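3.2 Condition of the towers and order of removal

The towers used in the study came from the November intake at the Vosier depot, which held 2599 desktop machines of mixed age. From these we drew 141 units. A unit was kept if its side panel could be opened without cutting and if the main board was still screwed to the chassis. Units with crushed corners or swollen capacitors were sent back to the depot and replaced from the same pallet.

Every unit was logged before work began. The log listed the maker, the type of case, the number of drive positions, and any part that was already missing. Many office machines are stripped before they reach a recycler. Memory is the part most often taken, and the CPU cooler is sometimes removed along with it or left off after an earlier check. We did not put missing parts back. A machine without its cooler was recorded as "open socket" and followed the same order as the rest, with the cooler step marked as skipped.

The order of removal was fixed as follows: side panel, storage drives, data cables, memory, expansion cards, cooler, processor, power supply, main board. Drives were placed early for two reasons. They carry user data and have to be tracked one by one, and in many cases the drive cage blocks a clear path to the cables behind it. Solanki and Ledesma, who drew up the first version of the order, had the power supply in second place. This was changed after the pilot, when its wires were found to be threaded past the drive bays in a large share of units and could not be freed until the bays were clear.

3.3 Drive caddies and release tabs

Hard drives are held in one of two ways in the machines we handled. In the first, the drive is fastened to the cage with four screws. In the second, it sits in a plastic caddy that slides in and out of the bay and is held by a tab or latch. Figure 4 gives three views from the second group: (a) a drive in its black caddy, with a bright blue tab at the left end; (b) an open tower with a blue latch at the drive cage and a vacant hard drive bay at the lower right; and (c) an open tower with the processor uncovered and the memory slots empty. 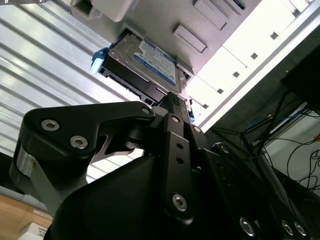
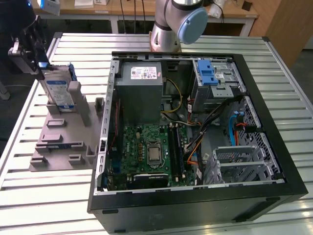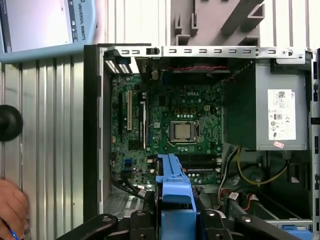 Figure 4. Prorard Group, Department of Materials Recovery, Clerkau Institute of Technology

Color was a useful guide in this group. Where the maker had picked out the touch points in a bright color, new staff found them on the first try in most units. Where the tab was the same black or gray as the parts near it, they tended to pull on the cage itself. We recorded the color of each tab for this reason, although it had not been part of the original log sheet.

Caddies were of the tabbed type in 90 of the units. In this set the drive was taken out with its caddy and the two were parted at a second bench, where the serial number on the drive label was also read. Reading the label inside the case was tried and dropped. The print is small, and in some units the label faces a wall of the bay.

Cables gave more trouble than the caddies did. A flat data cable that has been folded in one position for years keeps that shape, and it can spring back across the bay once the drive is gone. We logged a cable as "in path" if it crossed the opening of an empty bay or lay over the processor bracket. There were 65 units with at least one cable in path, and this count includes both screw-mounted and caddy-mounted drives. Power wires were logged on a separate line, as they come out of the supply in a bundle and cannot be unplugged at that end in the common office models.

Two points in the log remain open. The sheet does not separate a bay that was empty on arrival from a bay that was never fitted with a drive, and the depot records did not let us tell the two apart. Also, Morais and Salameh scored cable position independently but used different rules for wires tucked under the frame rail. Their scores were merged using the stricter rule, which is given in full in the Appendix.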